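Ga-eun Geum Wants You to Stop Rinsing Your Kimchi

Ga-eun Geum has been making kimchi for sale for 7 years, first out of a shared kitchen on Keker Street and now from her own small shop, Sundance. She sells napa cabbage kimchi, radish kimchi, a cucumber one in summer, and a white kimchi without chili that she says is her best seller among people with small children. We met at the shop before opening and talked for most of a morning.

She grew up with one kimchi and assumed it was the only one. "My mother made napa cabbage kimchi with salted shrimp and a little pear," she said. "Then I stayed with an aunt on the south coast and hers was dark red and very salty and had anchovy sauce in it. I thought she had made a mistake. I was nine."

The regional difference is mostly about temperature, as she explains it. Where winters are mild, cabbage ferments quickly, so cooks use more salt and more fish sauce to slow it down. Farther north they can use less of both, and the kimchi is lighter, with more liquid. Her own recipe sits somewhere in the middle. She uses both shrimp and anchovy, and she cooks a thin porridge of sweet rice flour to carry the chili.

The salting takes the most time, and it is the part she is asked about least. She cuts each cabbage in quarters through the core, wets the leaves, and rubs coarse sea salt between them, with most of it going near the thick white base. Then the quarters sit, and she turns them every couple of hours.

"People want a number for how long," she said. "I can't give them one. In February a big cabbage might need all night. In July it can be done by lunch. You bend the white part of a leaf. If it snaps, wait. If it folds over like a piece of leather, wash it and go on."

She washes three times and drains the quarters cut side down for at least two hours. If they are not drained well, the paste slides off and collects at the bottom of the jar.

The chili is coarse Korean flakes, and she buys it in small amounts and keeps it in the freezer. She has tried others. A former coworker, Vy Chu, once brought her a bag of very hot ground chili and they made a test batch with it. "We couldn't eat it," Geum said. "It was hot and also a little bitter, and the color was brown. Vy took it home and put it in soup, so it wasn't wasted."

Vy Chu, reached by phone, remembered the batch differently. "It was fine," she said. "I ate all of it."

Chu is one of several Vietnamese cooks who have worked in or near Geum's kitchen, and their pickles have found their way onto the shelves. Tươi Đặng makes the pickled mustard greens that Sundance sells in the cold months. Geum had never tasted them before the two shared a counter on Keker Street, and she was surprised by how little went into the jar: greens, salt, a bit of sugar, water, and sliced shallot.

"Mine has twelve things in it and hers has five," Geum said. "And I was eating hers for lunch every day."

Đặng wilts the greens in the sun for an afternoon before packing them. When there is no sun she spreads them on trays by a fan. She told me the wilting matters more than anything else, and that greens that go in fresh will turn soft. She weighs them down with a plate and leaves them at room temperature until the color changes from bright green to a dull yellow. Then they go in the refrigerator. At home she cooks them with pork belly or in a sour fish soup, and she thinks eating them straight from the jar, as Geum does, is a little strange.

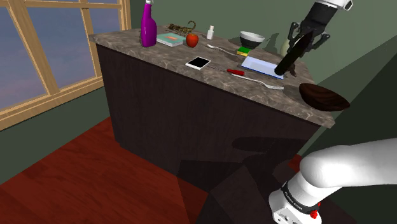 Keeping it at home

Most of the questions Geum hears at the counter are about storage. Customers worry that a jar has gone bad when it has only gone sour. A white film on top, she said, is usually a harmless yeast, and she skims it off and pushes the cabbage back under its liquid. Fuzzy mold in any color is a different matter and the jar goes in the trash.

She tells people to open a new jar over the sink. The kimchi is still active when she sells it, and a full jar that has been sitting in a warm car will push liquid out as soon as the lid turns. She leaves a good inch of space at the top of every jar, and it still happens.

She also asks people not to rinse it. A few customers do this to make it milder, and she would like them to buy the white kimchi. Rinsed kimchi has its uses -- she wraps it around rice and grilled meat when it is very old -- but a fresh jar loses most of its flavor that way.

"You paid for the paste," she said. "The paste is the expensive part."

For cooking, she wants the oldest kimchi she can find. She keeps one jar at the back of her own refrigerator that is never less than two months old. Stew made with new kimchi tastes flat to her, and no amount of extra seasoning fixes it. She fries the old kimchi in a little oil with pork until the edges darken, adds a spoonful of sugar if it is very sour, and only then adds water. The tofu goes in near the end.

For pancakes she chops it small and adds some of the juice to the batter. The batter should be thin and the oil should be more than seems right. Her neighbor on the market row, Hạnh Nông, runs the Lương noodle counter and buys the juice by the quart for a dipping sauce. She mixes it with lime and fish sauce and will not give the proportions.

"It changes anyway," Nông said. "Her juice is different every week. I taste and I fix it."

How much she makes

The shop is small. In a normal week Geum and one helper, Toàn Phùng, salt 50 heads of napa cabbage. Before the Lunar New Year it goes to 94, and that is the limit of what the drain racks will hold. Phùng does most of the cutting. He came from a bakery and was used to weighing everything, and he persuaded Geum to weigh her salt as well. She had always measured it with a bowl.

"He was right," she said. "I still have the bowl. I use it for garlic."

They buy cabbage from a farm in the Hokier valley from fall through spring, and from wherever they can in summer, when the heads are looser and have more water in them. Summer kimchi is the batch she likes least. She makes less of it and puts more work into the cucumber kimchi, stuffed with chives and carrot and meant to be eaten within a few days.

A large jar sells for the same price it did two years ago, although the chili has gone up more than once. She is thinking of raising the price in the fall. She has also been asked many times for a vegan version and has one in testing, with kelp stock and soy sauce in place of the seafood. Over 70 people have put their names on a list for it. She said the flavor is close, but it gets sour faster than the regular kind and she doesn't know why yet.

I asked what she would tell somebody making it at home for the first time. She said to start with radish.

"You cut it in cubes, you salt it for an hour, you mix it. If the cubes are ugly it doesn't matter," she said. "Cabbage is two days of work. If it goes wrong the first time, you won't do it again. With radish you lose one radish."

Her radish kimchi sits out for a day and a half in cool weather, less in summer, and then goes in the refrigerator. She starts eating it on the third day. By then Phùng has generally been into the jar already, and she has stopped labeling the one that is hers.

Related

Sour fish soup with pickled mustard greens
What to do with the last inch of a kimchi jar
Coarse salt, fine salt, and how to swap them
Cucumber kimchi for hot weather
A morning at the Lương noodle counter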